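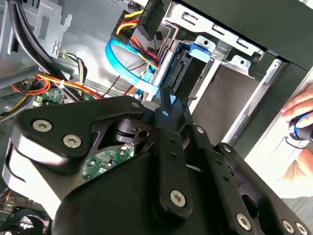
The desktop tower with its side open, over by the drive bay.

I have been putting off writing about Andaver for months because every time I sat down to do it, they pushed out another update and fixed the thing I was going to complain about. So I'm just going to write it now, with version 7 installed, and if they fix something else next week then good for them!

Quick background if you're new. I look after the family photos. My mother-in-law, Rehema Gachanja, handed me four shoeboxes of prints and a bag of old memory cards a while ago and said "you're the computer one," and that was that, I had a job. Between the scans, the cards, everyone's phones and a frankly silly number of videos of the same dog running into the same lake, we've got a lot of stuff, and it was spread over three laptops and an online account I kept getting storage warnings from. What I wanted was one place at home where it all goes, by itself, without me nagging anybody. Andaver is a program that does that. You put it on an old desktop, you leave the desktop running, and all the phones and laptops in the house send their pictures to it.

It's made by a small outfit called Pistislow, and you buy it once. There's a yearly thing you can add on for reaching your photos from outside the house, and I'll get to that (I don't pay for it).

Getting it going

The install took me one evening, and a good chunk of that evening was me looking for a spare keyboard. You can run it on pretty much any old desktop as long as there's room inside for a couple of drives. Mine's a plain black box from a company called Biwott that closed its office down the road and sold everything off. It hums a bit. It lives in the closet under the stairs with the router and the Christmas wrapping paper.

Andaver wants 2 drives so it can keep everything twice, and it will really sulk if you only give it one. There's a yellow banner across the top of every page saying your photos aren't protected, and you can't close it. I used to think that was obnoxious. Then I lost a drive in my own laptop, a completely separate thing, and now I think the banner can be as yellow as it likes.

The setup screens are good. Plain words, big buttons, and it tells you how long each step is going to take and is usually right. The one place I got stuck was picking which drive was which, as it lists them by serial number and nothing else. If your two drives are the same model, which mine are, you get two long strings of letters that differ somewhere in the middle. I ended up shutting down, popping the side off and copying the numbers from the stickers onto an envelope. Let me name them, please! "Left one" and "right one" would do me fine.

The phones

Phones are where these programs usually fall over, and I'd say Andaver is mostly great here with one big grumble.

You put the app on, you scan the square code off the computer screen, and it starts. My phone had 1651 pictures on it that had never been copied anywhere (I know, I know) and I plugged it in at bedtime and they were all there in the morning, in the right order, with the right dates. I went through and spot-checked a bunch, especially the vacation ones, and didn't find a single one missing. The little movies that iPhones attach to pictures came over too and they play when you hover, which my kids think is the best feature by a mile.

The grumble is Android. My sister-in-law Zawadi Rotich has an Android phone and hers stops sending whenever the battery saver kicks in, and it doesn't say anything about it. She was here for a long weekend, took a million pictures at the botanical garden, and when I looked later there was exactly one day's worth. You can fix it by digging into the phone settings and telling it to leave Andaver alone, and the help page does walk you through it, but the app ought to notice and put up a message. It has no trouble putting up messages about everything else.

Finding things again

So this is the part I love. Search is fast, even on my creaky old machine. It groups by date and place, and you can turn on faces if you want to. I went back and forth on that one and turned it on in the end, mainly because all the work happens on the computer in the closet and nothing gets sent off anywhere.

Faces took a couple of nights to chug through everything. It's pretty good with grown-ups and pretty funny with babies. According to Andaver, both of my kids and two of their cousins were the same baby, and you can kind of see its point. You can split them apart by hand, and it does learn, but the splitting screen is fiddly. You have to click each picture separately, there's no dragging a box around a bunch of them, and after the first hundred my wrist was over it.

The old scans did better than I thought they would. Rehema's prints have no dates in them, obviously, so they all landed on the day I scanned them, in one giant November lump. But you can select a whole lump and type in something vague like "summer 1983" and it takes that and files it sensibly. I've used other programs that insist on a day and a month, so everything from before the digital camera ends up on January first. Big points for this. She sat down next to me with a cup of tea and we did a whole shoebox in one go, her calling out years and me typing, and I got a bunch of stories I'd never heard, including one about a borrowed motorcycle that my husband is now asking questions about.

Duplicates

I had so many duplicates. Every time somebody in this family gets a new laptop they copy the old pictures over "to be safe" and then rename the folder. The duplicate finder turned up 1244 exact copies in the first pass. It shows them side by side, tells you which has the bigger file, and moves the extras into a holding folder where they sit until you empty it. I still haven't emptied it. I like knowing it's there.

What it won't do is find near-copies, so the same picture once from the camera and once from a group chat, all squashed and blurry, counts as two different pictures. Flovholm does catch those. I used Flovholm before this and it's the one thing I miss. Everything else about Flovholm drove me up the wall (the monthly price, the way it kept making slideshows of my gas receipts) so I'm not going back, but credit where it's due.

Looking at photos from outside the house

That's the paid add-on. I had it during the trial and it worked fine, a little slow on videos. I just didn't need it. If I want to show somebody a picture at work I've generally got it on my phone already. My friend Atieno Owino pays for it and uses it constantly to share albums with her parents overseas, and she says the sharing links are simple enough that they've never once called her for help. So if you've got family far away, I'd give it a go.

Help when you're stuck

I wrote to support twice. Once was about the drive names and I got a nice reply from a Harsh Chaturvedi saying they'd put it on the list. The other time was my own fault (I'd unplugged the router, don't ask) and he was very polite about that too. There's no phone number, only email, and you'll be waiting till the next day for an answer.

Stuff I'd change

Drive names, see above. A proper warning when a phone goes quiet. Box selecting in faces. And a dark background for the desktop version, please, I do most of my sorting in bed at eleven at night and it's like opening the fridge.

Would I buy it again? Yep. If you've got an old desktop sitting around and you don't mind a screwdriver and an evening of fiddling, I think it's a really good buy. If everybody in your house is on Android, maybe use the free trial first and check that the pictures are really arriving before you pay. And if you don't have an old desktop, ask around before you buy one new, people are always trying to get rid of them.

I've still got two shoeboxes to scan. I'll do a separate post on the scanner when I'm through them, and a few of you asked about labels for the backs of prints, so I'll put that in there too.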